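Huia Donnelly
hilo rápido sobre encimeras de mármol porque me lo habéis preguntado mil veces y estoy en el bus 🧵
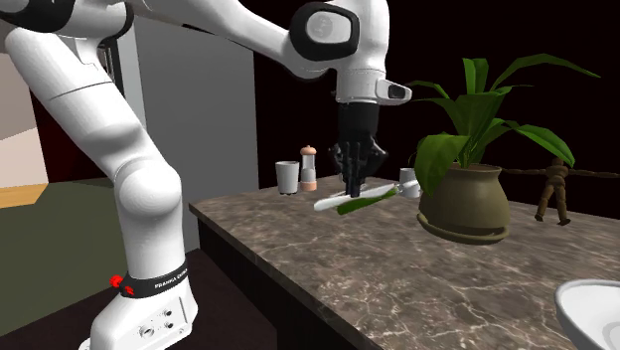 Encimera de mármol, render.

1/ lo primero: el mármol se mancha. Siempre. Quien te diga que el suyo no, o no cocina o lo tiene desde hace 2 semanas

2/ ácido = enemigo. Limón, vinagre, tomate, vino. No es mancha, es que se come el pulido y queda un cerco mate. Eso no sale frotando, dejad de frotar

3/ el aceite es otra cosa, ahí sí es mancha. Bicarbonato con agua, pasta espesa, film por encima, toda la noche. A veces hay que repetir. Yo una la tuve que hacer cuatro veces (botella de aceite que goteaba, mi culpa)

4/ sellador: sí. Pero el sellador da tiempo, no es un escudo. Prueba de la gota: echas agua, esperas un rato, si la piedra se oscurece toca sellar otra vez. En mi casa cae en octubre más o menos

5/ precio, que es lo que queréis. A mí me pidieron 300 el metro por un blanco con veta gris en Mutiso. En Hutora el mismo bloque, os lo juro, 89 más por metro. Pedid siempre dos presupuestos y que ponga si el hueco del fregadero va incluido!!

6/ el canto. Nadie piensa en el canto y luego llegan los lloros. El recto vivo se desportilla con cualquier olla. Redondeadlo un pelin aunque en la foto quede menos fino

7/ Mercy Rugemalira me pregunta por privado si mate o pulido. Mate. Los cercos del limón se ven mucho menos. El aceite se ve algo más, eso sí

8/ para limpiar a diario: jabón neutro, bayeta, secar. Ya. El spray ese de cocina con olor a cítrico fuera de casa, leed la etiqueta

9/ ah y la altura. Yo amaso pan y pedí el tramo de amasar más bajo que el resto. El marmolista me miró raro. Lo mejor de toda la cocina. Para masas de mantequilla el mármol es una maravila, fresquito todo el año

10/ que si lo volvería a poner? Sí, pero solo en ese tramo. Junto a los fuegos pondría otra piedra, tengo 38 marcas ahi y me las sé de memoria

11/ Erick Gachanja dice que el cuarzo y a correr. Pues también vale Erick, pero no metas la sartén ardiendo encima

me bajo en esta, luego sigo con juntas y siliconas que tengo mucho que decir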